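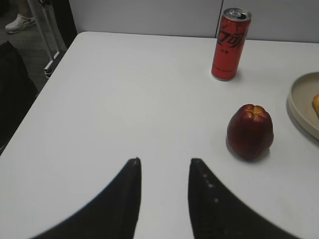
4 min read

Mirnstead Traders Board > Money, banks and cards > Pevel surcharge, is this even allowed?

tilly_haberdash
Sun 21 June
Morning all. Letter from Pevel yesterday. From next month they're putting a "network access fee" on every card payment under a tenner. Two pence a go. Doesn't sound much but nearly everything I sell is under a tenner, it's buttons and thread. Did the sums from last month's statement, 1,733 payments in that band. So thirty-four quid and change, on top of the normal rate, every month. Contract says fixed for 24 months and I'm not even one year in. Can they do that? Has anyone else on the high street had the letter?

boxroom_bikes
Had it. Binned it. Then fished it out again when the wife read it properly.

greengage
Look for the variation clause. Mine is on page 2, small print under "Services". Says they can change "ancillary charges" with 50 days notice. Rate is fixed, the extras aren't. Sneaky but there it is in writing.

tilly_haberdash
Found it. Same wording. So I'm stuck?

greengage
Not saying stuck. Saying they'll point at that clause when you ring.

Old Harbour Books
Not stuck at all. If they change the price and you don't like it you should be able to walk without the exit fee. Read the bit after the variation clause. Mine (different provider, Tredumau) says I have till the change kicks in to give notice. If I dont, I'm taken to have accepted. So don't sit on it.

boxroom_bikes
Tredumau are no better, they had my money held for a week last spring over a "routine review". Couldn't pay my frame supplier. Wouldn't touch them again.

Old Harbour Books
Never had a hold in four years. What did you put through?

boxroom_bikes
One ebike. A big sale, yes. I sell bikes. What do they expect.

Old Harbour Books
Well there you go, it'll be set off by anything way over your usual. Annoying but not the same as changing the price halfway through.

boxroom_bikes
Felt pretty much the same from where I was standing.

marrow_and_sons
Wider point. There used to be a fair few to pick from. Pevel bought Boyer's card arm and then the Boyer rates went up to match. I was with Boyer. Nice people, you rang and got a person. Now it's a chat window. Someone in authority ought to be looking at who owns what.

greengage
There's loads of choice still. I counted up quotes when I moved and had more than I could be bothered to read. Problem is people don't switch.

marrow_and_sons
Loads of names. How many are the same outfit behind a different logo though. My "new" quote came with Pevel's address at the bottom of the form.

greengage
Fair, didn't know that one.

J. Rolland
Jérémie Rolland here, I do the books for a few of you. Quick one as I'm between things. Tilly, do it in writing, email is fine, ask for three answers: which clause they rely on, the date the charge starts, and whether you can leave without a fee. Keep the letter and the envelope if it has a date on it. If they haven't sorted it after a formal complaint they should tell you who to take it to next, very small firms usually can. And check the terminal hire, it's often a separate agreement with a longer term. That catches people more than the card rate does.

tilly_haberdash
Oh no. Terminal is separate. Different company name and everything. 36 months.

J. Rolland
Then ask them about that too, seperate email. Don't cancel anything till you've had both replies.

petal_pusher
Could you not just have a minimum spend on card? I do a fiver. Nobody moans much.

tilly_haberdash
Half my customers want one reel of thread. They'd go to the supermarket.

petal_pusher
Put it up a penny or two then?

marrow_and_sons
That's exactly how it works for them isn't it. We all put it up a penny and Pevel gets the penny.

petal_pusher
Only trying to help.

marrow_and_sons
I know, sorry. Sore subject.

boxroom_bikes
Why not bank transfer. They scan a code on the counter, money comes straight across, no card involved. My nephew's lot use it for the café.

greengage
Fine for a bike. Not for a queue of people buying zips. And if someone shows you a screen saying "sent" you still have to check your end.

boxroom_bikes
Queue of people buying zips, chance would be a fine thing.

tilly_haberdash
Saturdays, I'll have you know!

Right, email gone to Pevel, other one to the terminal lot. Used Jérémie's three questions word for word. Will post what comes back. If anyone else has had the letter can you say on here which version of the contract you're on, it's in the bottom corner, mine ends in B.

boxroom_bikes
Mine's B as well.

petal_pusher
C. No idea if that's better or worse. Off to read page 2.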